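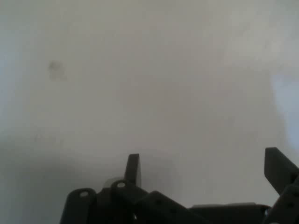

A small mark on a pale surface, upper left.

Painting the Grinbridge flat, part two

So I finally opened the first can! If you read the September letter you'll know I had been putting this off since we got the keys, mostly by rearranging boxes and making tea. Then Verna Mahmoud came by with her own rollers (she doesn't trust mine) and by four in the afternoon the whole bedroom had its first coat on.

The color is called Prantl and it's a kind of oatmeal. I wanted something greener, but Verna held the card up next to the curtains and that was the end of that.

A few of you asked about prep. I washed everything down with sugar soap, filled the holes, sanded, then went over the old stains with a blocking primer called Tudska. Two coats of that, and leave it overnight between them, even if the tin tells you four hours. I counted 59 holes in the hallway alone - whoever lived there before me must have owned a LOT of pictures.

Pirmin Sutter wrote in to say he cuts in with a cheap angled brush and skips the tape. I tried it behind the door and it came out wobbly, but I'm going to have another go in the closet.

Kitchen next, and I still haven't picked a color. Send me your yellows!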